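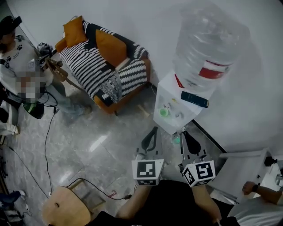

What does Listano do?

Listano records people doing household tasks with hand-held grippers and supplies the recordings to teams that train robot control models.

About us

Listano was set up in Vandside by Sevim Karakaya and Tsung-han Cheung. We have 19 staff and record in furnished rooms, offices and kitchens. The gripper is worked by hand, with printed square markers on it, so its position and finger opening can be computed later.

Each task is recorded at least 200 times, with start positions changed between takes. Failed takes are kept and labeled as failed. Our current set, Elten, covers 203 tasks in over 70 rooms. Fetching a cup, opening a drawer and folding a towel are among the most requested.

Sevim Karakaya runs recording and operator training. Tsung-han Cheung runs calibration, time alignment and file checks. Faces are blurred before delivery.

Task lists and sample files are sent on request. New operators are taken on each October.

Page last changed 03/09/2025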